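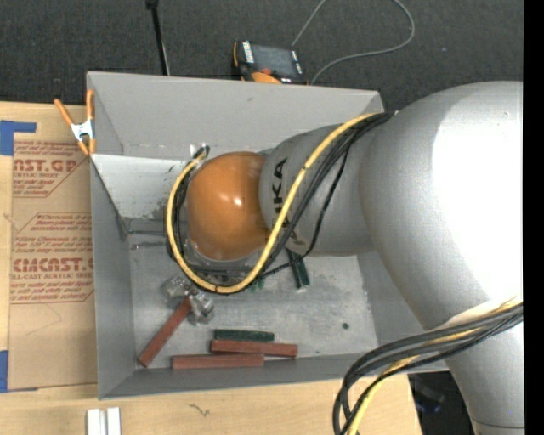 Working Beside a Picking Arm: Shop Tips

Updated January 2025

These come from the packing room at Darton, where an arm took over bin sorting and three of us moved to setup and checking. Most of the job now is what happens before the cycle starts.

Keep the bin in one spot. Mark its corners on the bench with tape and clamp it. If it gets bumped, stop and put it back on the marks before you run anything.

Don't overfill. Parts in one layer get picked. Parts in a heap get missed, and you end up sorting the heap by hand at the end of the shift anyway.

Look at the cables every morning. Follow them with your eyes from the base to the wrist with the arm parked. You want slack at each joint and no flat spots or shiny rubbed patches. Replace ties that have gone brittle.

Wipe the fingertips with a dry lint-free cloth. We do it every 1,000 picks. Skip the solvent — it clouded one set of clear tips and they had to be thrown out.

Give the pendant a home. Ours goes back to the same place after every use, cable coiled loosely, screen facing out. Whoever is inside the line carries it.

Leave the paper on acrylic sheet until you need the piece. Peeled sheet picks up scratches from any bench, and offcuts make good bin dividers.

Write down the stops. A cheap notebook works better than the Sterard software for this. Our worst week had 19, and most of them were short parts lying against the bin wall. We shimmed the wall and the next week had 3.

Rotate the checking job. Watching an arm is more tiring than sorting was, and people start missing things after an hour or so. We swap at each break.

Keep hand sorting in practice too. When the arm is down for service the orders still go out, and new hires have never done it the old way.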